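Ticket: Sachet tidying, left finger makes contact with organizer wall
Product: Boltent two-finger gripper
Site: Grimitz test kitchen
Status: Open
Updated: Fri 29 October

Reported problem
The task is to take one sachet out of a plastic organizer and set it on the table. A person does this without looking. We ran it 80 times and got a single sachet out cleanly 9 times. In most of the other runs the fingers picked up two or three together, or closed on nothing.

Steps tried
Lowered grip force one step. Fewer crushed packets, more drops.
Updated Trunis controller to the August build. No change.
Slowed the approach and added a 500 ms pause before closing. Doubles went down a little. 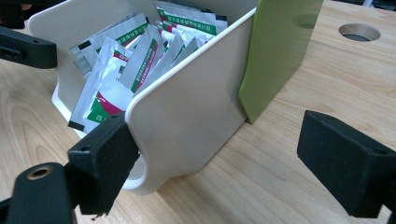
Left finger against the corner of the organizer, sachets standing at mixed angles inside.

Support reply
Contact with the wall can shift the box, and then the stored pick point is wrong. Please fix the box to the table and repeat. Also try fewer sachets — the packets lean on each other and the foil edges are hard for the depth step to separate.

Customer reply
Box taped down, 7 sachets left in. Much better, but a kitchen organizer is normally full and nobody tapes it down. We can't call this chore done yet.

Next action
Gyamfi narrow fingertips on order. Leave ticket open until the full-box test is repeated with them.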